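**Interim progress report to Gosano**
Project: Skovcombe two-arm bench cell, set-up and upkeep
Prepared by: Agnes Kvam, Skonby workshop
Date: 7/14/20

**1. Purpose of this report**

The grant agreement asks for a written account at the close of each reporting period. The present report covers the mechanical upkeep of the cell, the changes made to its layout, and the work planned for the next period. Expenditure is reported separately.

**2. Work completed**

The cell was returned to regular use in April following the replacement of the shoulder bearings on the left arm. Both arms were then re-zeroed against the bench frame. The right arm held its position well. The left arm drifted at the wrist, and the fault was traced to a cable bundle that pulled on the joint at full reach. The bundle has been re-routed in a longer loop over the arm, and the drift has not returned.

The cell has logged 262 running hours in the period. Four stoppages required a member of staff to attend:

- two for the wrist drift described above
- one for a loose bolt on the rear rail of the frame
- one for a failed power supply, replaced from stock

The frame bolts have been added to the weekly check. Gripper fingers are now inspected after every 700 cycles. The earlier interval of 600 was set before the present fingers were fitted and proved shorter than their wear required.

**3. Layout and handling checks**

Cloth handling remains the main test of the cell after any repair. Soft items show up small errors in finger alignment that rigid blocks do not – a badly set finger will pinch one layer and drop the rest. The bench is therefore laid out with cloths of several colours, together with a wire basket, a tray and a clear container, and each arm is checked separately before the two are run together.

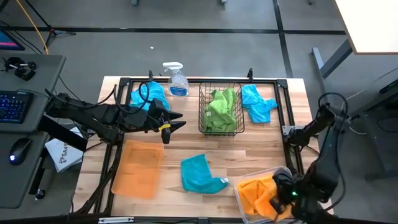 The Kivi control software was updated once during the period. The update altered the default closing force, and the former value has been restored by hand on both grippers. We have asked the supplier to keep local settings in future releases and await a reply.

**4. Matters outstanding**

The spare wrist motor ordered for the left arm has not been delivered. Should it fail to arrive before the next service, the service will go ahead and the motor will be fitted at a later date. The written service procedure is in draft and will be sent to Gosano with the next report.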